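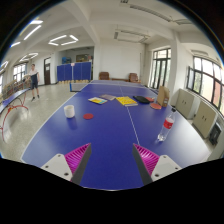 Ticket 763 – Kurkelex fish finder loses depth on the river
Status: waiting for customer
Product: Kurkelex sonar unit with Grovora transducer cable

Customer wrote, 7:00 am:
Hello. I fish for steelhead on the Latura River from a small drift boat. Since November my unit shows the depth well when the boat is at anchor, but when I row or drift fast the number starts to blink and then it disappears. The water temperature stays on the screen. I have already cleaned the transducer and charged the battery.
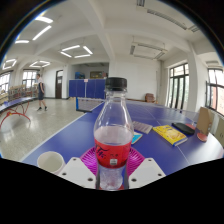

I also changed the sensitivity from automatic to manual, and it made no difference. The software is version 2. I fish mostly in shallow water below the Berhe bridge, where it is important for me to see the bottom.

Support answered:
Thank you for the clear explanation. Please check the frequency in the Sonar menu. If it is set to 800, change it to the lower setting and try again. Please also look at the angle of the transducer – it should be level with the water when you sit in your rowing position. 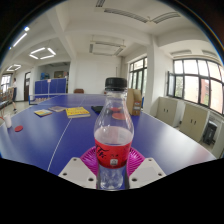
Customer wrote:
I changed the frequency and the depth now stays longer, but it still blinks in the fast water. The transducer was pointing a little up at the front. I will lower the bracket and test it on my next trip.

Support answered:
Good. We keep the ticket open until you write again.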